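# Deletham talk: buying a truck maker's dealer network

Slot is 3 p.m., right after lunch runs over. Keep it under twenty minutes.

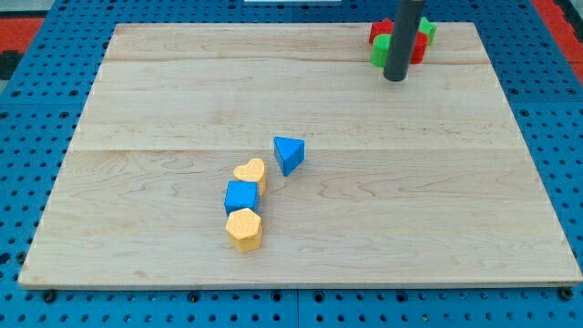 - Open with the press release. Pruteo "welcomes Öberg into the family." Pause. Everyone in the room has been welcomed into a family at least once.
- The deal in plain words: Pruteo builds trailers, Öberg sells and fixes heavy trucks, and Pruteo wanted the 102 service shops. The trucks came along for the ride.
- Former owner was Potus. Yes, the name. Let them laugh, then move on. **Do not do the voice.**

**Slide 4: what was promised**

- One parts catalog by June.
- Same managers, same signs, same coffee.
- Ask who believes the coffee part.

**Slide 5: what went wrong**

- Two parts systems, both with a part number 2000. In one it's a brake valve. In the other it's a floor mat.
- Read the mat story slowly. The driver was very polite about it.
- Shop managers heard about the new bonus plan from a customer.

**Slide 6: what I'd do again**

- Leave the Öberg name on the doors. Drivers pull in for the name, and a new sign costs more than you think.
- Pay the parts clerks to stay. We paid the vice presidents to stay and they left anyway, with the money.

Questions. If someone asks about the stock price, point at the clock.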